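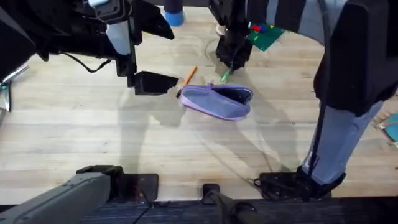

Home | Manuals | Spare parts | Contact

Plekier Desk Lamp and Shelf Unit: Set-up Guide
Section 4: Fixing the unit to a desk and first use
Plekier Technical Publications, 16th April

Print this page | E-mail this page

4.1 Before you start

Complete Section 3 (joining the uprights to the shelf) before fixing the unit to the desk. The clamps supplied are the Rollow pattern and fit desktops between 15 mm and 40 mm thick. For thicker tops, order the long clamp set, part 708.

The shelf is 1000 mm long. The desk must be at least as long as the shelf along its back edge, and the underside must be free of rails or drawer runners where the clamps will sit.

CAUTION: Do not fit the clamps to a glass desktop, or to a top with a hollow core.

4.2 Fitting the clamps

1. Clear the back half of the desk. Small items such as pencils can roll under the clamp plate and mark the surface when it is tightened.
2. Wipe the back edge with a dry cloth.
3. Press one felt pad onto the upper face of each clamp, and one onto the pressure plate.
4. Slide the left clamp onto the desk edge until the back stop touches the wood. Turn the hand screw until the clamp holds its own weight.
5. Measure 900 mm from the centre of the left clamp to the centre of the right clamp. Fit the right clamp at this point.
6. Lower the uprights into the clamps. Both should drop to the collar without force. If one stands high, loosen the right clamp and move it slightly.
7. Tighten both hand screws by a further half turn. Do not use pliers or a spanner.

NOTE: On soft woods such as pine the felt pads will settle. Check the hand screws after one week, then every few months.

4.3 Levelling the shelf

1. Place a spirit level on the shelf.
2. Loosen the locking ring on the lower upright.
3. Raise the upright until the shelf is level, then lock the ring.
4. Check from front to back. A slight fall towards the rear is normal with no load.

4.4 Fitting the lamp bar

The lamp bar hangs under the shelf on two spring clips.

1. Make sure the power supply is not plugged in.
2. Hold the bar with the switch at the right-hand end and press it upwards into the clips. Each clip should click.
3. Pass the lead through the cable guide on the rear of the right upright. Leave a small loop at the top — the lead must not be pulled tight when the shelf is raised.
4. Connect the lead to the power supply, then plug the supply into the wall socket.

CAUTION: Use only the Kassab power supply packed with the unit. Other supplies may fit the socket but give the wrong voltage.

4.5 First use

Press the switch once for full light and again for half light. Hold it down for two seconds to turn the lamp off. The lamp remembers its last setting unless it has been unplugged.

If the lamp flickers, unplug the supply, push the connector fully home and try again. If it still flickers, see Section 7.

4.6 Changes to this section

Units made before July have the older Jurkoden clips, with a single tab. These are fitted in the same way but must be pressed from the front edge first — the bar will not seat if the rear edge goes in first.

Print this page | E-mail this page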